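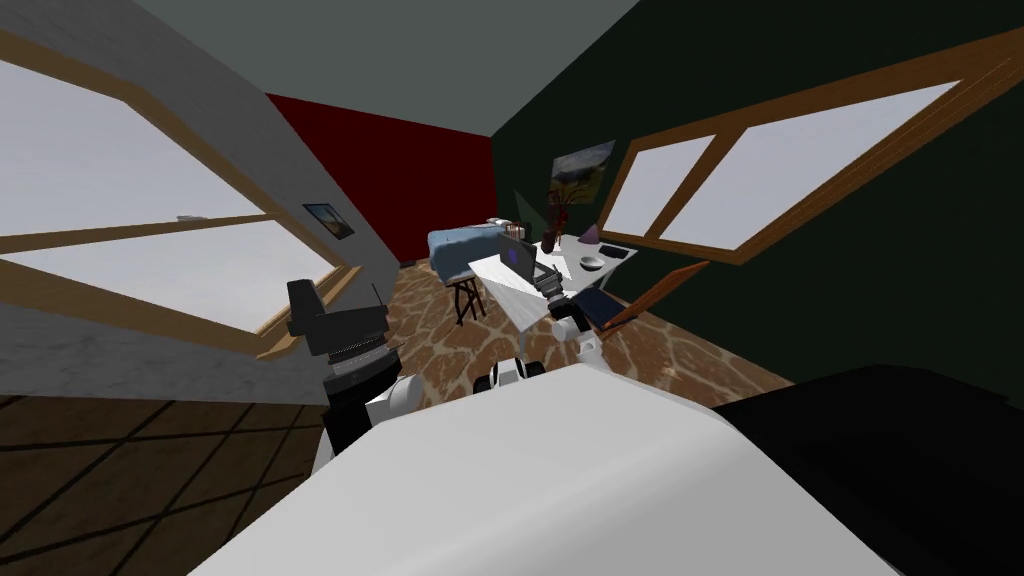 Hello again from the reading room! I know the grant agreement says "a short written update at the midpoint", and I know my last one went on a bit, so I'll try to behave myself.

You'll remember that the Millden project pays for one-to-one reading sessions in the remand wing, plus the family book scheme that runs alongside. When I wrote in March we had the money, the keys training and a cupboard full of books, and we had seen a grand total of two learners. We are now at 21 regulars, which is a full list for the hours we've got. A regular, for our purposes, is anyone who has come to at least four sessions. Plenty more have dropped in once and been moved to another prison before we learned how to spell their names, and I don't think it's fair to count them as successes or failures.

The moving about is still our biggest headache. A man can be halfway through a workbook at teatime and gone by breakfast, and his folder stays behind with us. Wojciech Adamczyk, who handles transfers in the education office, has agreed to let us put a single sheet in with the property bag — what level the learner is on, what he's reading, what he finds hard. We've been doing it since the summer. So far I've had proper replies from the receiving end for only a few of them, and one of those was to ask what the sheet was for.

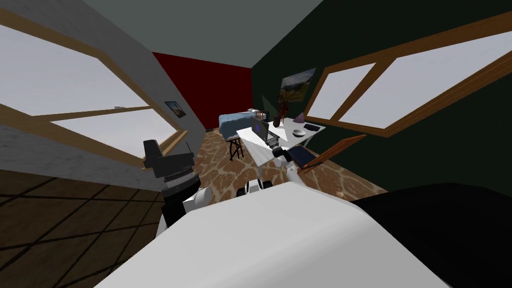
By Barbara Wysocka, Project Lead
Oct 1, 2021

Staffing next, as you asked about it specially. Delia Riquelme has taken over the afternoon sessions and they've never been busier. She taught infants for years and was worried that grown men would find her phonics cards babyish, so she made a plain set with words off canteen sheets and court letters. "Adjourned" is a favourite, for obvious reasons. Fotis Kokkinos is still with us two mornings a week but will be going back to his college job after Christmas, and I would like to advertise his hours early. Clearance took ages last time and I don't want a gap.

On the books themselves, we've bought 675 since the start, nearly all of them second-hand, and that includes the children's titles for the family scheme. You queried the number of dictionaries on the last invoice. They walk! Learners take them back to their cells and don't return them, and I've decided I'm not going to chase anybody for wanting a dictionary. If that needs to go under a different budget heading, let me know which one and I'll shift it.

The family scheme has been slower than I'd hoped. The idea, in case it's somebody new reading this, is that a father picks a picture book, practises it with us and records himself reading it, and we post the recording and the book home. We've sent some 100 parcels so far, against a much more cheerful figure in the original bid (my figure, so my fault). The hold-up is mostly the checking. Every recording has to be listened to all the way through by security before it leaves, and there is one member of staff who does that on top of everything else. She is very patient about it and must know every line of every bear story going.
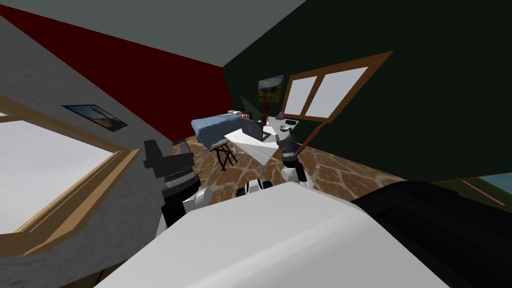 I've asked whether we could have a fixed slot for checking each fortnight, so the parcels stop bunching up before school holidays, and the answer was a friendly "probably". I'll push again once the new rota is out. Meanwhile Dudek Primary, where several of the children go, has started letting us send parcels by way of the school when a home address isn't settled. Bogumił Brzozowska at the school office sorts that out for us and has been lovely about it. A few mums have said they'd prefer it done like that anyway.

A word about assessment, because I know your trustees like a graph. We tested everyone at the start and we retest after ten sessions, but the men who reach ten sessions are the ones who weren't moved, weren't released and weren't fed up with me, so please don't read too much into the scores when they come. They'll look good. I'd give more weight to the session diaries, which I'll send over with names taken out. The handwriting alone tells you a lot.

What's still to do before the end of the grant: replace Fotis, get the checking slot agreed, and start the evening group on the Novton side if we can find an officer to cover it. I'm fairly sure about the first one, hopeful about the second and would rather not promise the third. We are slightly underspent on travel and overspent on postage, and I'd like your permission to move money between the two. The spreadsheet is attached with the lines marked in yellow.

If any of you would like to come and sit in on a session, please ask soon, as visitors' forms take six weeks and you'll need to bring your passport.

We use cookies to help this site work and to see which pages are read. Accept all | Manage my choices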